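Moving the wash out of the basement

Saturday, October 3, 2020

We finally stopped using the machine in the basement. It came with the house, a Savton that must have been older than the furnace, and for the last year it would stop before the spin and leave everything sitting in water. I fixed the pump once, in January, and that held until summer. When it quit again I priced the part, priced the labor, and decided I was done with it.

The secondhand place in Horkport had a matched pair of front loaders on the floor. They wanted 498 for the two. I paid 400 and hauled them myself, with help from Matvii Palamarchuk, who has a truck with a lift gate and a better back than mine. New, the cheapest pair I had looked at came to 1156, so I wasn't going to argue over a scratch or two.

I'm not going to go through the hookup. The hoses were fine, and the floor needed one shim under the left front foot. What I wanted to write down is how we do the wash now, because I had used a top loader all my life and had to change some habits. 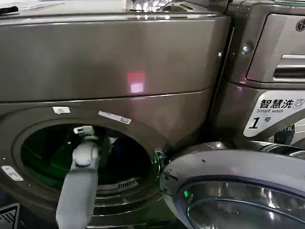
The two machines, side by side with hardly any gap.

The first habit was overstuffing. In the old one I would push clothes down with my fist until the lid shut. With a front loader I fill the drum loosely and stop while I can still get my hand in above the pile. A full load is still bigger than what the Savton took.

The second was soap. I was using twice what I needed and the towels came out stiff. I buy Brarnari powder in the big tub, and one level scoop is enough for our water. For a small load I use half of that. I ran one empty cycle on hot to clear out what I had left behind in the first week.

The third is the gasket. I wipe it with a dry rag at the end of the day and leave the door open overnight. Small socks get caught in the fold, so I run a finger around the bottom before I close up.

White things go in by themselves. Sheets are the worst for balling up, and a fitted sheet will swallow a pillowcase and hold on to it through the whole cycle. I put in one sheet at a time, gathered up loose and not folded, with a couple of smaller pieces to keep it from going to one side. When I take it out I grab it in the middle and pull, then find the corners on the table. I used to hunt for the corners inside the drum and it took forever.

A normal wash runs 37 minutes on the short setting. I use that for everything except work clothes and the dog's blankets. I thought the short setting would be a waste of time, but our clothes are mostly just worn, and it does fine on those.
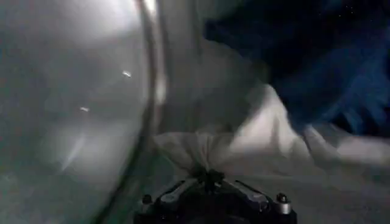

What's left to do

The shelf over the machines is cut but not hung. I want it high enough that the soap tub fits with the lid up, and I need longer screws for that wall. I also have to replace the light, since the bulb down at that end buzzes.

The old Savton is still in the basement. Matvii says the scrap yard past the Ding warehouse will take it if we bring it in, but we have to get it up the stairs first. I'm going to take the drum out and carry it up in two trips. If anybody wants the lid or the knobs before then, send me a note. The knobs are good.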